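3.2 Stability program and sample handling

The stability study was carried out at the Busberg site, with the second storage location at Restano used only for the long-term samples. In total 1,655 tablets from 3 pilot batches were placed in the chambers. The protocol was written by Rutherford and reviewed by Chávez before the first time point, and it was not changed during the study.

At each time point the samples were moved to the analytical laboratory in closed containers and kept at room temperature before opening. Assay and related substances were measured with the same liquid chromatography method as in Section 2.4. Small packs were preferred to bulk bottles, as the amount of air above the product is then easier to control.

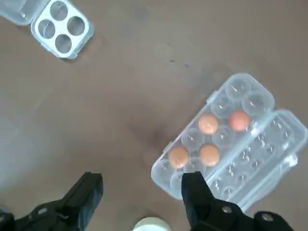
Figure 4a. Small clear plastic carton with four empty cups, seen from above.

The main degradation product was the hydrolysis impurity already described for the drug substance. In the open-dish samples it increased with time in all batches, while in the closed packs it stayed below the reporting limit until month 13. We consider that moisture is the main cause, but a contribution of the coating can not be excluded – the coating solution of the third batch was prepared with a different lot of polymer. The Pearce model was fitted to the open-dish results and gave residuals without a visible trend.

Dissolution was tested on 600 tablets. The results were within the specification for all conditions, although the spread between single tablets became wider at high humidity. This effect was seen also in the earlier Trornska formulation, and it is probably related to the disintegrant.

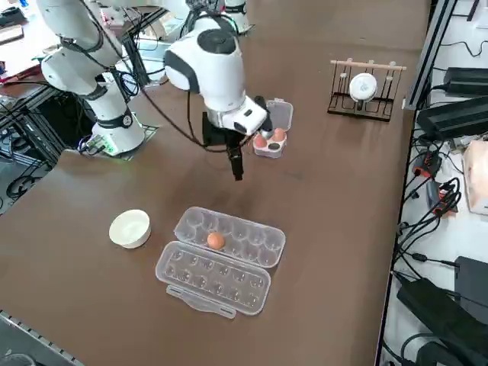 Figure 4b. Brown tabletop with two white robot arms; the nearer arm carries a black parallel gripper.

For the statistical evaluation, the batches were first tested for equal slopes. When the slopes did not differ, the data were pooled and one shelf life was calculated for all batches. In the other case the shortest single value was taken. The single results are listed in the supplementary tables, and the limits used for each impurity are given in Section 3.3.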